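Minutes – gift bag packing group, June meeting, back room at Hitcombe

Started 6:10, a bit late, door code had changed. Ten min lost.

**Last minutes**

Agreed. One correction – the bags are from Umali, not Maltix. Maltix is the tape and labels. Fixed in the file.

**Bags**

- 128 bags to fill this round, up from last time. Paper again, brown, no handles.
- Complaint from last round that the bags won't stay open while you fill them. Rims flop in, stuff catches on the way down.
- Fix agreed: fold the rim down before anything goes in, black tape where it wants to spring back. Tape comes off before the bag is closed.
- Folding makes the bag shorter. Fine for the small things. Taller bottles to lie down along the side, don't stand them up.
- Question whether taping is worth the time for 128 bags. Split opinion. Try it on the first batch, then see.
- Umali quoted for 3,000 bags at the lower price. Too many, we have nowhere dry to keep them. Ask for 700 instead, see if they'll hold the price. If not, buy from the usual place till autumn.

**Contents**

- One soft toy per bag, one bottle, plus small bits as they come in.
- Soft toys: box from Irasow arrived, 70 in it. Not enough obviously. Second box promised, no date. Chase.
- Toys to go in first, at the back against the paper, so the hard things don't end up on their faces. Somebody asked if it matters. Agreed it looks nicer when the bag gets opened.
- Bottles – check caps are tight before they go in. One leaked in the store cupboard last month and we lost a whole shelf of tissue paper.
- Nothing with loose batteries. Same rule as before.
- Nothing sharp, nothing breakable, no food. Chocolate came up again. Still no, it melts in the van.
- Textured and knobbly toys OK if they are clean and in one piece. Wipe them first, they pick up fluff in the box.

**Packing order**

Long discusion, cut short here. Settled on:

1. Open bag, fold rim, tape.
2. Soft toy.
3. Bottle, lengthwise on one side.
4. Small things in the gap.
5. Look in from the top. If it's a jumble, take out and redo.
6. Tape off, rim up, fold over, label.

Step 5 got skipped a lot last round. Please don't.

Filling:
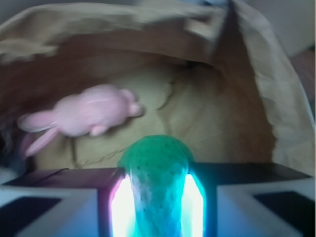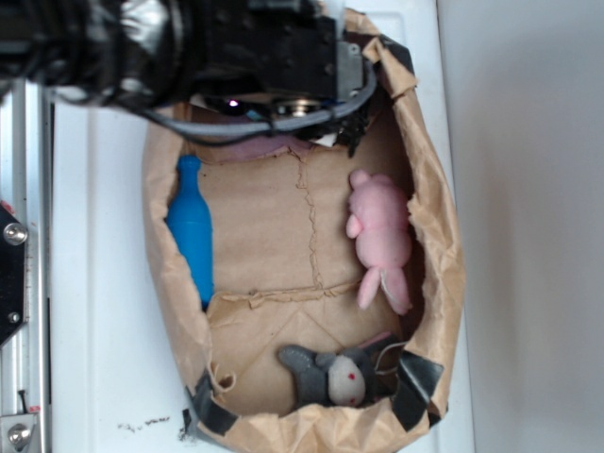 Sheet to go up on the wall by the tables, large print. Someone to check the spelling before it gets laminated, unlike last time.

**Tables**

- White tables stay where they are. Keep them clear between sessions, the craft group left glue on one and it took an hour to get off.
- Scissors and tape live in the blue tub now. Tub goes back on the shelf, not under the sink.
- Second bin needed for torn paper and tape ends. Hitcombe office says they have a spare, collect before next session.

**Labels**

- Maltix labels curling at the corners. Could be the paper, could be the damp. Try pressing them under a book overnight before sending the roll back.
- Wording stays the same. Request for a bigger "to/from" space – yes, next print run.

**Delivery**

- Van booked for the afternoon, 2:30. Bags to travel upright in crates, one layer only. Stacking two high squashed the bottom ones.
- Need more crates. Ask Irasow if they want theirs back or if we can hang on to them.
- List of drop-offs not ready. Will be sent round by email, please reply even if nothing changes.

**AOB**

- Kettle is broken. Flask for now.
- Heating in back room comes on at 5, can't be changed by us.
- Can people please sign in on the sheet by the door, fire rules.

**To do**

- Ask Umali re 700 bags
- Chase Irasow – second box, and the crates
- Collect spare bin
- Press test on labels
- Packing sheet, spelling check, then laminate
- Drop-off list out by email

Finished 7:35. Next one in July, same room, same time. Bring your own mug.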